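Home & Work | Machines

Who's Clearing the Table?

I have been promised a robot butler since I was seven. I am now old enough to complain about restaurant lighting, and last night I scraped lasagna off a plate with my own hand and my own fork.

So when Siwan Maddocks invited me to Arncombe to see how far the machines had gotten with dishes, I put on decent shoes and went. Maddocks runs the tabletop program at Groleck, which builds arms for packing lines and would very much like to build them for kitchens. Her team doesn't start with a sink. It doesn't start with food, either. It starts with plates, brown paper and a good deal of blue tape.

"People come in expecting a kitchen," she told me. "Then they see the floor and ask when we're done painting."

The job is to pick up a plate and put it somewhere else. My nephew can do this, though he prefers not to.

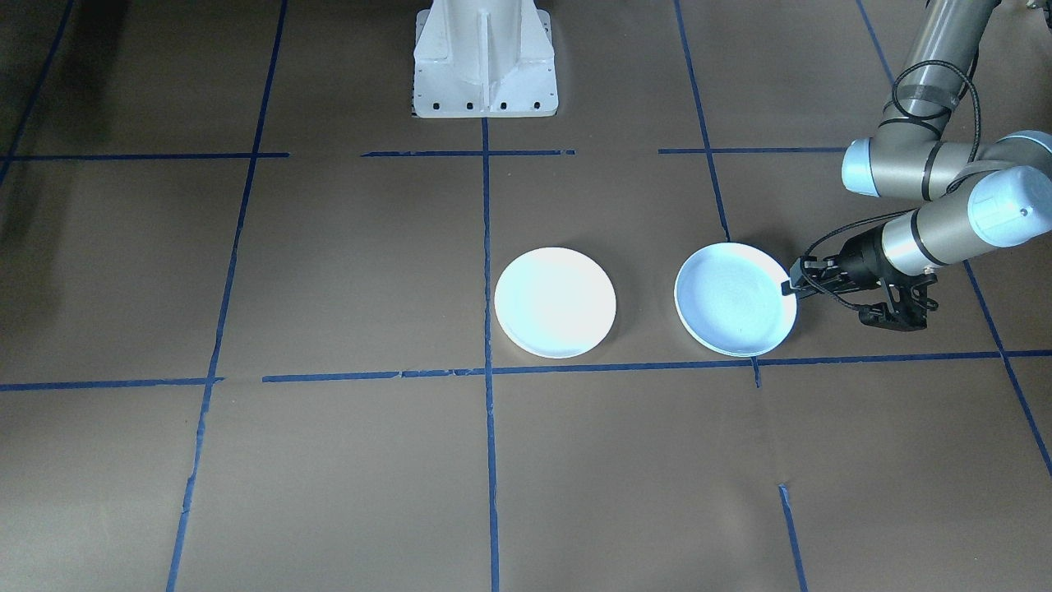 The trouble with plates

A plate is a rotten thing to grab if you have two stiff fingers. It's low, it's wide, and the only part worth holding is the rim. Come in too high and you close on air. Come in too low and you shove the plate across the paper like an air hockey puck. Then there's the shine. White glaze under a ceiling light can look like one big blank spot to a camera, and a machine that can't tell rim from glare is guessing.

Groleck logged 2,000 tries at plate handling over the winter. Maddocks wouldn't give me the success rate, but she did give me a coffee, and I noticed it came in a paper cup.

Her old employer, Egilsson, went at the problem from the other end and made a dish rack so forgiving that almost any arm could load it. It held 12 plates and took up most of a counter. She keeps one at home for mail.

What the team wants now is an arm that copes with a plate wherever somebody happened to leave it. Real people don't set dishes down in neat squares. They leave them near the edge of things, or next to another plate, or under the couch if they're 15. Moving the target a few inches can be enough to ruin a robot's afternoon.
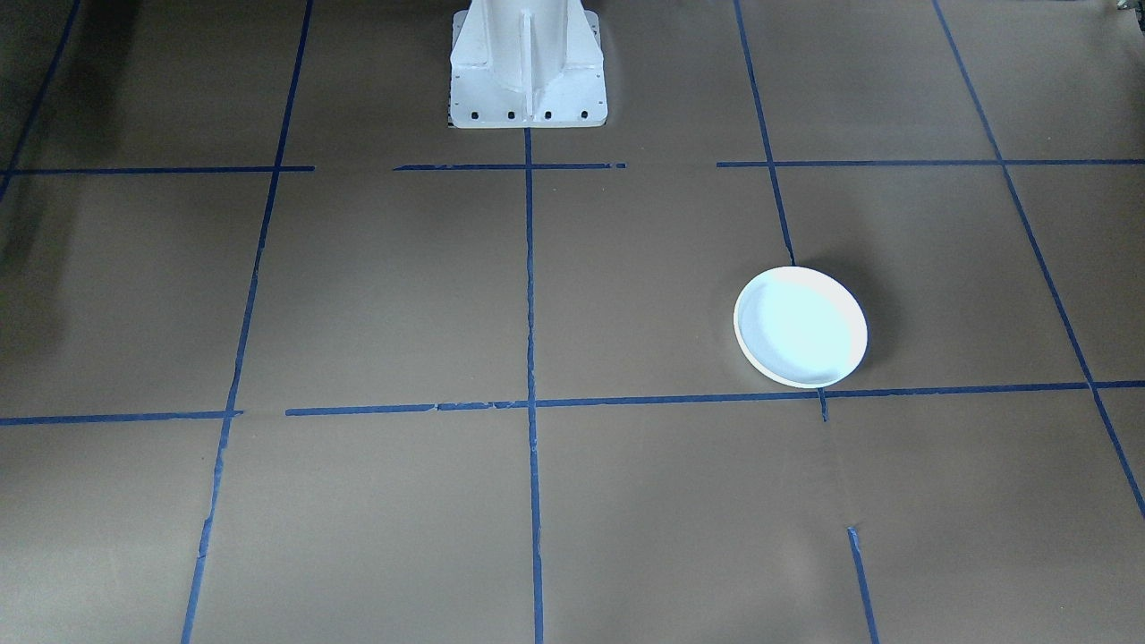

So, can I have one?

You can have something. Clurnik will rent a restaurant an arm that loads identical plates into identical racks, and a manager I spoke to likes hers fine. It does one job, all shift, and never asks to leave early. Move the rack, though, and you have a very expensive coat hook until the technician shows up.

Homes are harder. I went through my own cupboards in February and found 43 plates and bowls, hardly any two alike, including one shaped like a fish. Maddocks looked at my photo of the fish for a long time.

"Not this year," she said.

She thinks a home machine that clears a table slowly, with somebody in the room, is close enough to plan for. Washing is further off, and putting things away in a stranger's cupboards is further still. I asked about pots with burned rice in them and she changed the subject to shop floors, where the parts at least stay the same shape from one day to the next.

I drove back in time for dinner. The lasagna pan was still soaking.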